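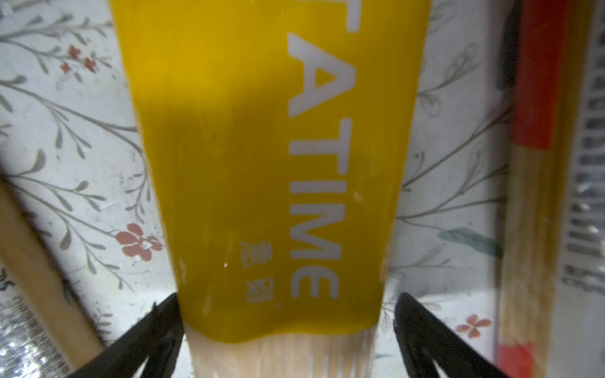
What does a booth cost at the Bomine street fair?

A single space is $80 for the evening, and a double is $50 more. Food vendors pay the same as everyone else but have to show their county permit before they unload.

I went up to Bomine in June to see how they run their fair, as we are planning to move ours from the school lot to Main Street next summer. These are my notes for anyone who is helping with ours.

The fair takes up four blocks between the library and the Badari parking lot. Streets close at 2 p.m. and vendors can drive in until 4. After that everything has to be carried or wheeled. I got there a little before 3 and the line of vans went back past the gas station. One person at the barricade had a map and a marker and was sending each van to a block. It moved faster than I expected.

Spaces are chalked on the pavement with the number facing the curb. Food is all on the last block, by the parking lot, where there is a fire lane on both sides and power from the Nouri building. Generators are allowed on that block only. The craft and nonprofit booths have no power at all, and the vendor sheet says so in bold at the top.
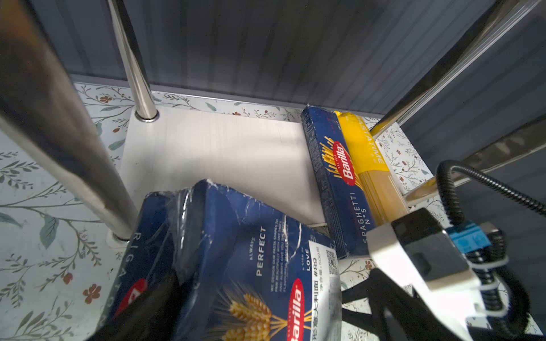

Parking was the weak spot. The Badari lot was full before the music started, and the sign for the overflow lot is after the turn you need to take. I drove by it twice. If we use the church field we should put signs out at the highway and again at the stop sign.

The stage is on a flatbed trailer at the library end. Fakell, the first band, played from 6 to 7:15, and then there was a long gap while the next group set up. People drifted down to the food block during the gap, so the lines there got bad all at once. The taco truck had people waiting back into the craft booths. I would stagger the music breaks or put a kids' activity in between.

Trash was handled well. Cans were set out in pairs at every corner, one for recycling, and they were emptied before dark. Restrooms were four portable units behind the library plus the ones inside, which stayed open until 9. There was no hand washing station by the food — we need at least one.

Every booth has to offer something to do, even if it is only a coloring sheet or a ring toss. The credit union had a bean bag game that never stopped. A few booths had just a bowl of candy and I don't think that counts.

Teardown starts at 9 and no vehicles come in until the barricades are moved. The street was open again by 10:30. I have a copy of their vendor sheet and the block map if anyone wants to see them before the January meeting.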